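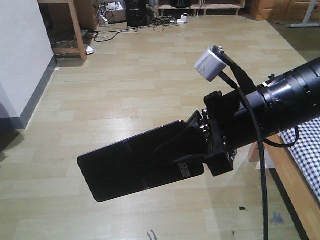

Golleck Rooms: bedroom and storage set

README, version of 17th October

What this is

Golleck Rooms is a collection of pictures of furnished interiors. This part covers the bedroom set at the Baltum site: a bed, open shelving, a curtain, white walls and a light wood-grain floor. It is meant for people working on room layout, furniture recognition and household object lists. The other parts (kitchen, hallway, bathroom) have their own README files and are downloaded separately.

Contents

The full part holds 4,000 pictures. A smaller download of 1,000 is available for anyone who wants to check the format first. Both come with the same folder layout:

rooms/ pictures, sorted by session
lists/ one text file per session, naming the furniture and objects in view
plans/ floor plan of the room, with furniture positions
terms.txt
changes.txt

There are 16 sessions. Furniture was moved between some of them, so use the plan that carries the same session number as the pictures. Sessions 3 and 4 share a plan.

Furniture and bedding

The bed has a light wooden frame with a warm orange-tan tone. It is listed as "bed, single piece" whether or not the whole of it is in view. Bedding is listed apart from the frame. The blue-and-white checkered blanket is entered as "blanket, check, blue/white", and the same wording is used in every session where it is on the bed.

Floors and walls are not listed as objects. They are described once per session at the top of the list file.

Shelving

The shelving unit is pale natural wood. Shelf boards are not listed one by one. An object on a shelf gets the entry "on shelf" plus its name, and cables are entered with the object they are plugged into. If a cable hangs over the front of a board, the entry ends in "/hang".

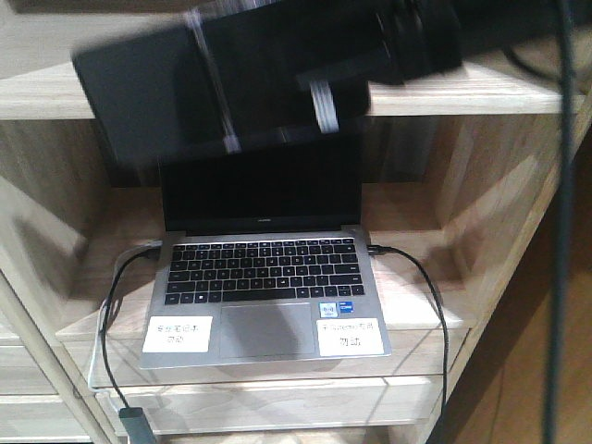

Open laptop on the shelving unit, with a cable at its right side. Entry: on shelf, laptop, open, screen off, cable/hang.

Labels and stickers on objects are kept as they are. Some are in Chinese, and many are too small or too blurry to read in full. Where a reading is likely but not certain, it is given in the list file with a question mark. Please don't treat those readings as ground truth.

Walls, ceiling and curtain

Plain walls make up a good share of the part. They were kept on purpose, as layout methods tend to be weak where there is little furniture to go by. Ceiling color and any drop in ceiling height are noted at the top of the list file. Small marks on the walls are left unlisted.
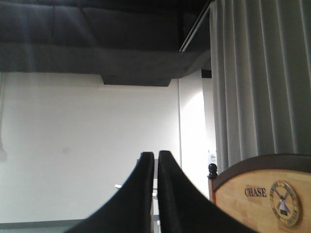 White wall under the dark ceiling, with the lower bulkhead and the pale line of the rail running toward the curtain.

Known problems

Some list files from September use "cover" for "blanket". Search for both.

The plan for session 9 shows the shelving unit on the wrong wall. A corrected plan is in the Clillden mirror but has not been copied to the main download yet.

About 50 pictures appear in both downloads under different numbers.

Checking

List files were written by one person and read through by a second. Where the two disagreed, the more general word was kept.

Terms

Free for research and teaching. For any other use, write to Quaye, who handle the licensing. Keep terms.txt with any copy you pass on.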